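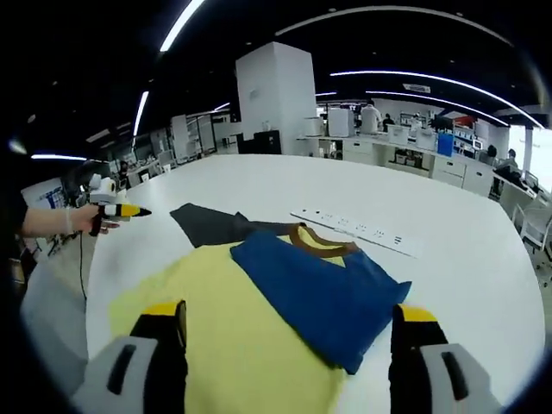

Dovex Software: Frequently Asked Questions

This page answers the questions most often sent to the Dovex support desk by laboratories and integrators. It covers the recording tools, the perception module, the planner and the controller. Installation steps are in the Setup Guide and are not repeated on this page. Answers apply to the current release unless a note says otherwise.

General

What does Dovex do?

Dovex is a set of programs for teaching and running manipulation tasks with one or two arms. It takes in demonstrations recorded with hand-held grippers, converts them into training data, and runs the resulting policy on a robot. Most current users work with clothing and other soft goods, and many of the default settings were chosen with those materials in mind.

Which parts can be used separately?

The recorder, the data checker and the controller may each be installed alone. The planner requires the controller. The training tool requires the data checker, as it will not read a session that has not passed the check.

Is Dovex the same as Hekum?

No. Hekum is the file format in which sessions are stored. Dovex reads and writes Hekum files, and several older tools at member laboratories do so as well. A site may keep its own recorder and use Dovex only for training, provided that its files follow the Hekum layout.

Who maintains the software?

Development is carried out by the software group at Sulside under the direction of Colin Sedgwick. Questions about licensing should go to the Sulside office and not to the support desk.

Recording demonstrations

Does the recorder need a robot to be connected?

No. Demonstrations made with hand-held grippers can be recorded without any arm on the network. The arm model is chosen later, at the conversion stage, and the same session can be converted for more than one arm.

How are the left and right grippers kept in time with each other?

Each gripper stamps its own data, and the recorder measures the offset between the two clocks when a session opens and again when it closes. If the two measurements differ by more than 19 milliseconds, the session is marked for review. It is not deleted. The reviewer may accept it, or may ask the data checker to correct the drift, which it does by spreading the difference evenly over the session.

At what rate are images stored?

The default is 30 images per second from each camera. Finger opening and pose are stored at the full rate of the sensor and are matched to the images during conversion. Lowering the image rate saves disk space but has been found to harm results on tasks where cloth is released while the hand is moving.

May an operator pause in the middle of a fold?

Yes. Short pauses are trimmed during conversion. A long pause splits the session into two parts, and the second part will begin with the garment already partly folded. This is acceptable for training, but the two parts should be given the same task label. If the labels differ, the training tool treats them as separate tasks.

What should be done with a failed attempt?

Keep it, and mark it as failed before closing the session. The training tool leaves failed attempts out by default. The perception module can still use their images.

How many demonstrations are needed?

This depends on the garment and on how much the starting position varies. For a single type of shirt started from a flat position, sites have reported useful policies from around 1000 demonstrations. Work that begins from a crumpled pile needs considerably more, and the support desk does not give a figure for it.

Perception

How does the perception module tell one garment from another when they overlap?

It produces an outline for each piece of cloth and an estimate of which piece is on top. Color has a strong effect on the result. Two garments of a similar shade lying across each other are often merged into one outline, and the planner may then choose a grasp point that takes hold of both. Sites that expect this case should turn on the depth edge option, which is slower but separates layers by height as well as color.

Are collars, cuffs and hems detected?

Collars and hems are detected. Cuffs are detected only when the sleeve is laid out. When a collar is found, the planner uses it to set the direction of the garment. When none is found, direction is estimated from the overall outline, and the confidence value is reduced.

Objects other than clothing are sometimes labeled as cloth. How can this be prevented?

Draw a work area in the calibration screen. Anything outside the work area is ignored by the grasp planner, although it is still treated as an obstacle by the motion planner. This second point is important. Users have at times masked an area of the table to improve detection and assumed that the arm would also be free to pass through it.

Is recalibration required after a camera is removed and replaced?

Yes, in every case. The calibration routine should also be run if the fingers are changed, as the offset from camera to fingertip is stored with the finger set.

Planning and control

Why does the planner refuse a motion that an operator performed without difficulty?

A human arm and a robot arm do not reach the same positions. The conversion tool marks each part of a demonstration that the chosen arm cannot follow, and the report gives the reason — reach, joint limit or collision. If more than a small part of a session is marked, moving the robot base in the model is usually more effective than editing the session.

Can both arms hold the same garment?

Yes. Paired mode must be turned on in the controller. In this mode the two arms share one time base, and a stop on either arm stops both. The distance between the grippers is also limited so that the cloth is not pulled tight. The limit is set per garment type and should be measured on the real item.

What does error 57 mean?

Error 57 is reported when the controller has received a plan but the age of the last camera image exceeds the allowed limit. The arm holds its position and waits. The usual cause is a full disk on the recording computer or a loose camera cable. Clearing the error does not resend the plan; the operator must request a new one.

Does the controller replace the safety system of the arm?

It does not. Limits set in Dovex are working limits only. The emergency stop, the safety controller and any guarding required by local rules must be in place before the controller is started, and must not depend on Dovex in any way.

Can a policy be tested without moving the arm?

Yes. Shadow mode runs perception and planning on live images and displays the planned path without sending it. Sites are asked to run every new policy in shadow mode before the first motion — this includes policies that differ from an earlier one only in the amount of training data.

Data and support

Are faces or other persons in the background removed from the recordings?

The blur tool is supplied with the data checker and is off by default. Any site that shares sessions outside its own building is required to turn it on. The tool acts on detected persons and may miss those who are far from the camera or partly hidden, so a manual check of shared sessions remains necessary.

Where are shared sessions stored?

Shared sessions are held on the Blackburn server. Each site has read access to all shared sessions and write access to its own folder. The server is closed for maintenance on Sunday mornings, and uploads started before the closure will resume when it reopens.

Can a session be withdrawn after it has been shared?

Yes. A written request from the site that made the recording is sufficient. Withdrawn sessions are removed from the server and from the next data release. Policies already trained on them are not recalled.

How should a fault be reported?

Send the log bundle from the Help menu together with the release number, the arm model and a short account of what was expected and what took place. Please do not send Hekum session files by e-mail. Place them in the site folder on Blackburn and give the session name in the report.

When is the next release due?

The next release is planned for September. Changes to the paired mode settings will be listed in the release notes, and existing settings files will need to be converted before use.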